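Rooms That Never Were: pictures from the wrist-view study

Welcome, and thank you for finding your way to our gallery page. It has been a long spring of staring at screens, and we thought it might be nice to share a few of the views that our simulated arm has been learning from. The idea behind the study is quite simple to say and was rather fiddly to do: we wanted to know whether a policy trained in simulation copes better in unfamiliar rooms if it looks out from the wrist, close to the gripper, than if it watches from a fixed spot across the room. Madalena Mota built the rooms, Arben Nikolovski looked after the training, and the rest of us made tea and asked awkward questions.

Up close to a rod

Our rooms come out of a generator we call Lustell, which shuffles colours, surfaces and layouts as often as we ask it to. For the main experiment we asked for 1609 episodes, and Madalena (who has far more patience than I do) looked over a good many of them herself. The wrist view can get terribly near to things, and at that range a plain rod takes up a great deal of the picture.
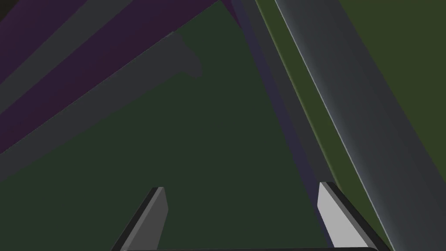

Open fingers over dark green, with a large grey rod close by on the right.

We worried at first that views like these would be of no use to anyone, the policy included. They have so few landmarks! All the same, when we left the closest ones out of training, the arm did worse on its reaching task in the 13 rooms we had kept back for testing, and so back in they went, with an apology to Madalena, who had said as much in April.

Purple panels, grey bars

Colour was the other thing we argued over. Arben wanted everything muted and sensible, while I was all for letting the generator have its fun, and in the end we ran it both ways. The bolder palette gave us the steadier results across all eight training runs, though the gap was small and I wouldn't like to lean on it too heavily until we've repeated the work on the second arm at Bastlow.

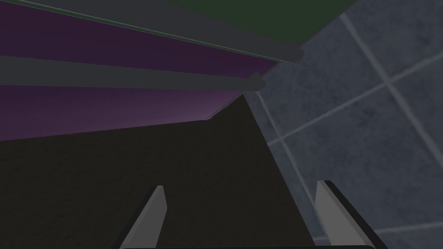 Areeba Orakzai wrote to us after the first version of this page went up: "I'd be curious how much of the gain is the viewpoint and how much is simply the variety in the rooms. We tried a wrist view with a single layout and saw next to nothing from it."

It's a very fair point, Areeba, and we've been chewing on it ever since. Our own single-layout run did show a little improvement, but it faded as soon as the test rooms changed shape, so I suspect you're right that the two need each other. Nives Mancuso is putting together a proper comparison, with up to six layouts added one at a time, and we'll post the curves when she's happy with them.

Patterned surfaces

Last of all, a word for the patterns, of which I've grown very fond. Strong outlines seemed to help the policy judge how far it had moved, especially when they were seen at a slant and shrank away into the distance. The honeycomb is my favourite of the lot, and it looks very well next to the slate-blue squares. 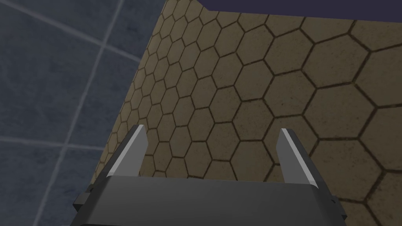 Thanks and where to find more

Warm thanks to Amândio Mota for keeping the Vastska machines running through the night, and to everyone at Krajčí who read the draft and sent us such kind, thorough notes. The room settings and training scripts will go up on the project page once Arben has tidied them, and if you'd like to try them on an arm of your own, do write and tell us how you get on.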